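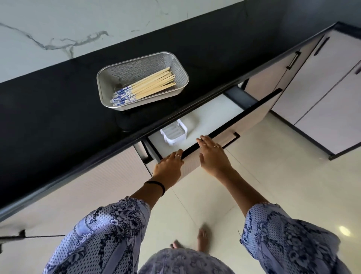
Two hands on the top edge of an open kitchen drawer.

Are soap opera spoilers real?

A soap opera is a TV story that goes on and on, sometimes for years. A spoiler tells you what will happen before you watch it. Lots of websites say they have spoilers. Should you believe them? Not always!

Let's make up our minds using a soap called Skovley. It has a rich family, the Farinas, and a hotel called the Lalance that keeps changing owners.

Say a website tells you, "Somebody at the Lalance will get a big shock!" Well, of course they will. Somebody gets a shock in nearly every episode. A spoiler like that can't be wrong, so it doesn't tell you much.

Now try this one: "Marco Farina may leave town in December." Look at the word "may." If Marco goes, the website says it was right. If he stays, it says it only said "may." Pretty sneaky.

Some spoilers do come from the people who make the show. They send out a line or two for each episode, and those lines are usually true - but they leave out the good parts on purpose.

Fulvio Santoro wrote scripts for 445 episodes of Skovley. He says fans once sent him a list of 24 "secret" spoilers from the web. He had written the episodes himself, and only 2 of the spoilers were right.

So when you read a spoiler, ask who wrote it and how they would know. If the page doesn't say, it could just be a guess.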